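3.2 How we ran the shop visits

I'll be upfront that our first plan for checking alcohol sales to teens in Bosby was too ambitious. We wanted to visit all 629 licensed sellers in one month, and by the middle of April we had gotten to 449 of them. So what you're reading covers those stores, plus a short mail survey that went out to every owner on the list (477 wrote back, which made me very happy!).
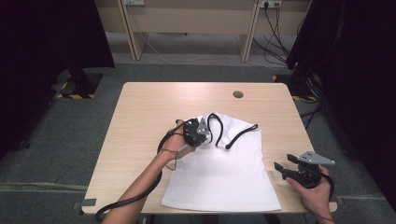

Figure 2. White T-shirt laid flat on a table.

Each visit used the Broselmont checklist, and I still like it a lot – it fits on one page and asks whether the clerk wanted ID, looked at the birth date, and refused the sale. We dropped its question on window ads, mostly because our two teams kept scoring it differently. Stores in the Henance district got a second visit if the clerk on duty was new, and I kept those repeats out of the main rates. They show up again in Section 4.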